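Segmenting Hand-Held Gripper Demonstrations of Snack Sorting from Aperture and Wrist Motion

Project report, Perception and Manipulation Software course
July 27, 2026

1. Background

The Kenum toolkit is the course codebase for turning demonstrations made with hand-held grippers into training episodes for an arm policy. Before this project it had one segmentation method, a fixed threshold on jaw aperture. When the aperture fell below the threshold the tool opened a "grasp" segment, and when it rose again the tool closed it. The method was written for rigid blocks and had not been tested on anything softer.

Our task was to replace it with a segmenter that works on packaged food. The input is one wrist video per hand, an estimated six-degree-of-freedom pose for each device, and the jaw aperture read from the finger positions in the video. The output is a list of labeled intervals per hand: reach, close, carry, release, idle. The planner, Nendska, consumes these intervals and was treated as fixed.

2. Data

We used 42 demonstrations of moving wrapped snacks between a container and a cloth-covered surface. Each has a left and a right stream, synchronized in software by cross-correlating the angular velocity of the two devices during a short shake at the start. Three demonstrations were dropped from the evaluation because the pose track was lost partway through.

Reference labels were entered by hand in the Kenum viewer. Boundaries were placed on the first image in which the stated condition held. For "close" the condition was that both finger pads touched the object. For "release" it was that at least one pad had separated from it. This rule was simple to state and slow to apply, as pad contact with clear film is hard to see at full playback speed.

3. Why a fixed threshold fails

The aperture at contact depends on the object. A padded packet stops the jaws early and then compresses, so the aperture continues to fall during the carry. A small twist-wrapped candy lets the jaws close nearly all the way. A threshold loose enough for the packet fires early on the candy, and one tight enough for the candy may never fire on the packet. 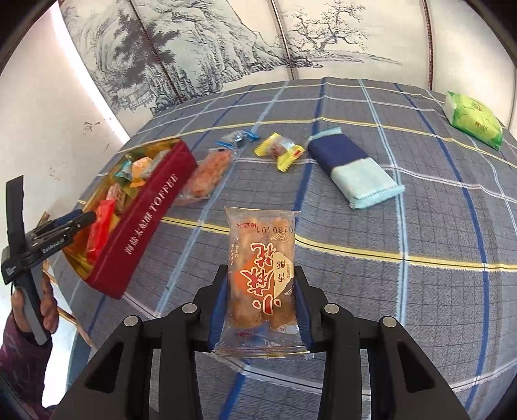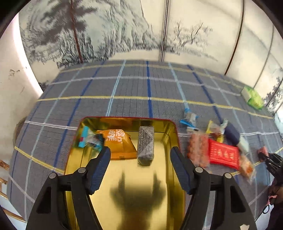 Wrist views of the snack task. The gripper holds a packet in the first and has its jaws apart at a tray in the second.

Segmentation on aperture alone also ignores what the operator is doing with the wrist, and the two signals are complementary. Aperture velocity is informative at the moment of closing, while wrist speed separates a carry from a pause. Reading the aperture was the easier part: the four round pivot pins on the linkage, two on each side, show in both wrist views, so we fitted the jaw angle to the pins and used the blue pads only as a check. In the first view the pads press against the left and right edges of an upright clear packet, and the fitted angle alone would not tell the segmenter whether the packet was held or the jaws had simply been left at that width. In the second, the glossy gold interior of the tray shows a dark shadow in the shape of the gripper. An early pad detector based on dark regions is exposed to this kind of error, so we restricted the search to a fixed mask around the linkage.

4. Method

The segmenter has two stages. The first computes five features per time step: aperture, aperture velocity, wrist linear speed, wrist angular speed, and the vertical component of wrist velocity. All are smoothed with a short median filter. Aperture is normalized per device using a full open and close recorded at startup.

The second stage is a hidden semi-Markov model with one state per label. We chose it over a plain hidden Markov model so that segment durations could be modeled directly. Transitions not found in the reference labels were set to zero, with one exception. Close to reach was kept to allow for failed grasps, although the training split contains only two of them.

Each hand is decoded separately. A joint model over both hands was attempted in April and abandoned when the state space made decoding too slow for the lab machine, Cliltstead. A rule applied after decoding handles handovers: if one hand enters close while the other is in carry and the two poses are within a set distance, the intervals are tagged as linked.

5. Results

A boundary counted as correct if it fell within three time steps of the reference. The semi-Markov segmenter placed more boundaries correctly than the fixed threshold on every label except idle, where the two were equal. The largest gain was on close. The worst label for both methods was release. Operators often opened the jaws slowly with the object already resting on a surface, so the aperture signal had no sharp edge and the wrist was nearly still.

We inspected 19 of the remaining release errors. Most were late detections on flexible packets, which tended to expand with the opening pads and remain in contact. The remainder came from aperture dropouts when a pin was hidden.

Nendska accepted the new intervals without changes to its interface. Plans built from them had fewer empty carry segments, which had previously caused the planner to insert an unneeded regrasp.

6. Limitations and open items

The model has been trained on one task and one cloth-covered workspace. The duration parameters will need refitting for other tasks. Object identity is not used, although a coarse rigid or flexible label would probably help with release.

The linkage mask is stored per device and must be redrawn if a camera mount is moved. The mask editor is in the Lagos branch of the repository and has not been merged. The handover rule has no unit tests. The config loader still reads the old threshold key and silently ignores it, and it should raise a warning until the key is removed.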